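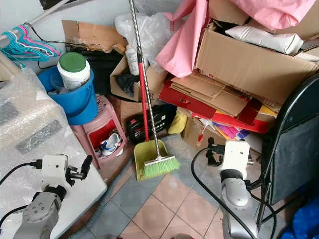 Both arms at the start position in the storage corner, grippers pointed toward the pile and the broom between them.

Setting up the Lerkano two-arm kit for a tidy-up job in a crowded corner

Most of the Lerkano guides I've read start with a bare table and three wooden blocks, and that's a lovely way to spend an afternoon, but it isn't what I wanted the kit for. I wanted to see how it copes with the sort of corner everybody has, the one where the broom lives with the hangers and the cardboard boxes and a folding chair. If you have the same plan, I hope this page saves you an evening or two. It took me a good many evenings, and Iñaki Echevarría had to talk me through a couple of them on the phone.

I'm assuming your arms are already bolted to their stand and have passed the power-on check in the booklet. If they haven't, go do that first and come back, I'll wait.

What you need

The two-arm kit with its standard white gripper housings
A laptop with the Prosier control app installed
The Moon head camera, or whatever camera you have mounted up top
A strip of masking tape
A free hour, and another one after that

Step 1. Park the stand

Roll the stand up until the arms can reach the nearest thing you want moved with a little bend left in the elbows. A fully straight arm has nowhere to go, and the app will complain at you with error 3122, which the booklet describes as "pose not available" and leaves at that. Back up a hand's width and try again. Once you like the position, lock all the wheels and put a bit of tape on the floor at each one. On a tiled floor you can also note which grout line the stand sits against, and I've come to like that better than the tape because it doesn't peel.

Step 2. Look after the cables

Please don't skip this one! The gripper cables are long, and the slack ends up on the floor, exactly where you'll be asking the arm to sweep or reach. Move each arm slowly through its full range by hand and watch where the cable goes. You want a loose loop that follows the arm and never gets under something heavy. Keep it well away from chair legs. I've tried clipping the cable tight to the forearm and I didn't care for it; the wrist turns farther than you'd think, and a tight clip tugs on the connector.

Step 3. Aim the camera from above

Tilt the head camera down until you can see both grippers low in the picture and the whole pile above them. If a gripper disappears when the arm is at rest, tilt a little more. In the Prosier app, open View, pick Work Area, and drag the outline around the part of the corner you care about. Mine goes from the hangers on the left to the folding chair on the right, and I leave the chair itself outside the outline so the arms have no reason to visit it.

Step 4. Pick your first object

Start with the broom. It has a long, thin handle that stands nearly upright, so a two-finger gripper can close on it from the side without bumping into much else. Set the grip force to 11 for the first try and go up from there if the handle slips. A handle with a twisted stripe is a nice thing to practice on, too, as you can tell at a glance on the live view if it's turning in the fingers.

Save these for later:

Anything in bubble wrap. The fingers catch on the plastic, and shiny wrap confuses the depth view.
Loose fabric draped over boxes. Pull one corner and you may get the lot.
A tub sitting in a bucket sitting on a stool. Take the stack apart from the top down, with the speed at its lowest.
Thin plastic bags, which the camera sees straight through half the time.

Step 5. Record a short run

Press Record, guide the right arm to the broom handle, close, lift just clear of the floor, set it down, open, and come home. Keep it under 60 seconds. Do the same thing 3 times, then press Blend and let the app smooth them into one motion. Ezequiel Ortuño, who has owned his kit longer than I have, records with the dustpan taken away first and adds it back once the broom run is steady. I tried it his way last Thursday and I'd recommend it, especially if your dustpan has a tall pole of its own, because the arm will happily grab the wrong one.

Is the kit worth it for this?

I think so, with some patience. The arms are smooth, the grippers are quick to calibrate, and the app is friendly apart from those error numbers. I'd like softer finger pads. Kekenov makes a set that fits, and I'll add a section on them once I've put mine on. The stand is my one real grumble — it's wide, and in a small room you'll be walking around it all day.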